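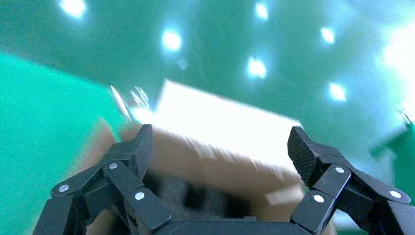 Section 4: Setting up Rela for cloud saves and cross-device play

Applies to Rela version 3 on phones and tablets. Last revised 2018-03-16.

Before you start

Rela is sold as a puzzle game you can put down on one device and pick up on another. That works, within limits, and the limits are what most of this section covers. The store page says your progress "follows you everywhere." Read that as "follows you to any device where you have signed in, finished a sync, and not played offline in between."

You will need:

A Clerow account. The guest profile the game creates on first launch is not a Clerow account, even though the profile screen shows a name and a picture for it.
320 MB of free space on each device. The store lists 145 MB. That is the download alone, before the level packs unpack themselves.
A Wi-Fi connection for the first sync. Later syncs are small enough for mobile data.

Note: If you have never gotten past the tutorial, skip all of this. Sign in first and play second. Most of the trouble described below comes from doing it in the other order.

4.1 Linking a guest profile to a Clerow account

1. Open Rela on the device that has the progress you want to keep. Do not open it on the other one yet.

2. Tap the gear in the top corner, then Profile, then Link Account.

3. Sign in with your Clerow e-mail and password. The game also offers a one-tap sign-in. We have seen it make a second, empty account when the e-mail address on the phone is different from the one you registered with, so type it in.

4. The game now shows two boxes, Local and Cloud, with a level number under each. Check the numbers. The box with your progress should be Local.

5. Tap Keep Local.

6. Wait for the word Synced at the bottom of the screen. The spinning wheel stops a few seconds before the upload is done, so go by the word.

CAUTION: Keep Cloud overwrites the profile on your device. There is no undo, and the "Are you sure?" message looks the same whichever box you picked. If the Cloud box says Level 1 and you tap it anyway, support cannot bring the old profile back.

4.2 Adding a second device

1. Install Rela on the second device and open it.

2. Skip the tutorial if it lets you. On some tablets the Skip button does not show up until the third screen.

3. Go to the gear, Profile, Link Account, and sign in as before.

4. This time tap Keep Cloud.

5. Close the game completely and open it again. The level map is not redrawn until a restart, and until then you will be looking at the old one.

6. Compare the coin totals on the two devices. If they match, you are done. If they don't, go to 4.5.

4.3 What moves over and what stays behind

The in-game help page says "all your progress" is saved. Here is what we found when we checked each item.

Levels and stars: saved.
Coins: saved, up to the last sync.
Purchased level packs: saved, but only between devices using the same app store. A pack bought on a phone from one store will show as locked on a tablet from the other.
Boosters: saved, up to 80 of each type. Anything over that is dropped without a message.
Daily streak: saved in theory. It follows the device clock, so changing time zones can reset it.
Control settings, sound and color mode: not saved. Set them again on each device.
Custom levels: not saved. See 4.4.

Note: An update planned for May is supposed to bring control settings into the cloud save. The same item was on the list for the previous update. Until it arrives, write your settings down.

4.4 Moving custom levels

Levels built in the Rela editor are kept on the device. They can be moved by way of Celtari, the level-sharing service.

1. Open the editor and hold your finger on the level you want to move.

2. Tap Export to Celtari.

3. Set the level to Private. The default is Public, and a public level can be copied by other players before you change your mind.

4. Write down the code you are given. It is shown once. The copy button beside it leaves off the last character on older phones, so compare what you pasted with what is on the screen.

5. On the second device, open the editor, tap Import, and enter the code.

A level with more than 400 pieces will export without any complaint and then fail to import. Delete pieces or split the level in two before you start. The piece count is under the level's Info tab.

CAUTION: Do not delete the original until you have opened the imported copy and played it to the end. Moving platforms sometimes come across with their timing changed, and you won't spot that in the editor view.

4.5 If the two devices do not agree

Work through these in order and stop when the totals match.

1. On the device with the higher level, open Profile and tap Sync Now. Wait for Synced.

2. On the other device, close the game and reopen it.

3. Check that the player ID under Profile is the same on both. If the IDs are different, you have two Clerow accounts. Sign out of the empty one and repeat 4.2.

4. Turn off battery saver on both devices. It blocks the background upload, and the game gives no warning about this.

5. Still wrong? Take a screenshot of both Profile screens before you touch anything else. Support will ask for them.

We do not recommend the Repair Save button. The description says it "fixes common sync issues." In our tests it did the same thing as Keep Cloud, with the same risk to local progress.

4.6 Third-party backup apps

Fiadzo and similar tools offer to back up game saves, Rela included. The backup itself completes. Restoring it is a different matter: Rela checks the save against the cloud at launch and will usually replace the restored file with whatever the cloud has. If you want to try it, put the device in airplane mode first, restore the file, open the game, and look at the level map before you reconnect. Then choose Keep Local when the two boxes appear.

Next: Section 5, Controllers and touch settings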